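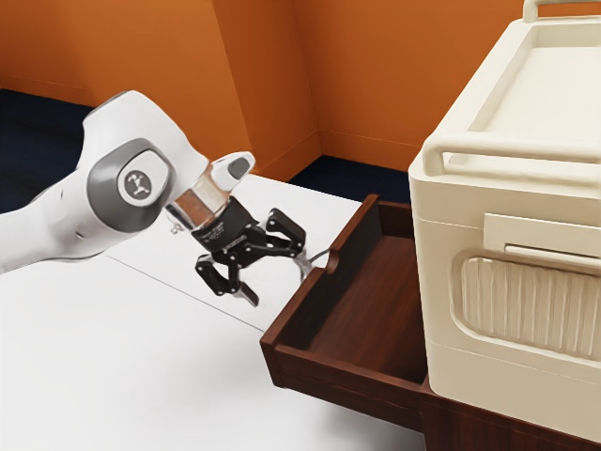
June, paste and hinges, morning into afternoon

Back on the Salazar ledgers at last! I'd been putting it off because the boards on the second volume are so warped, but the leather has to go back on at some point and the wheat paste wasn't going to make itself. I used the Kasto flour again (the fine one, from the blue tub) and cooked it low for 20 minutes, stirring the whole time and thinking about lunch. Came out smooth. A bit thicker than last time, which I rather like for spines, though it drags on thin tissue so I let down a jam jar of it with water for the repairs.

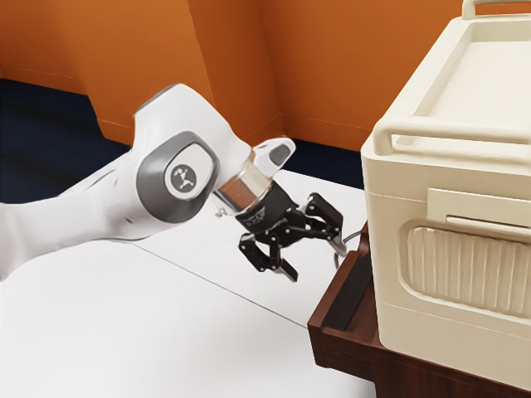 White arm reaching over a white tabletop.

Tissue hinges first. Tore three strips along the water line, pasted two, ruined the third by leaving it on my sleeve. The first pair went down beautifully on page 509, where the gutter had split right up to the running head. The paper there is much softer than at the front of the book, and I think it has been damp at some time, as there's a faint tide mark creeping in from the fore-edge. Must ask Vundstead whether they want it washed or left alone. I'd leave it, myself. The red ruling looks like it would run if you so much as breathed on it.

Put the section between blotters and boards for 40 minutes with the small weights. Swapped the blotters once, halfway, and they were wetter than I expected, so go easy with the brush next time!!
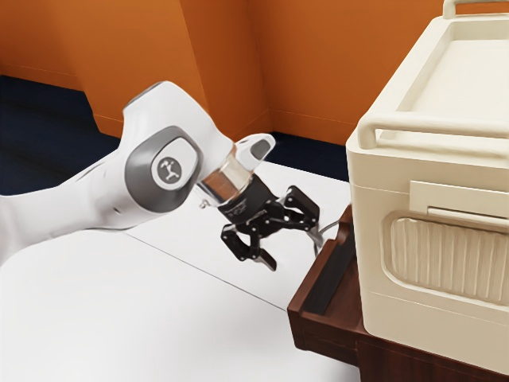

Arm again, with the clear flange below the joint.

Spine linings: tried the Mutovus cotton against our usual linen on two offcut boards. The cotton lies flatter and takes the paste quicker, but it stretches when you rub it down and I ended up with a lining a good bit wider than I'd cut. Linen behaved. Sticking with linen for the big volumes and keeping the cotton for pamphlets, where a bit of give doesn't hurt.

Bone folder has a chip in it again, the long one. Sanded it and it's usable, but don't take it near leather until I've polished the edge.

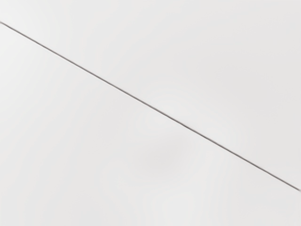

Thin dark line on off-white, sloping down to the right.

Left to do: pare the new corners, dye a scrap to match the old calf (my last go was far too orange), and find the other brass-edged board, which was on the shelf by the sink in the spring. Leftover paste is in the fridge, lid on, good for up to 3 days. Please don't put it on toast.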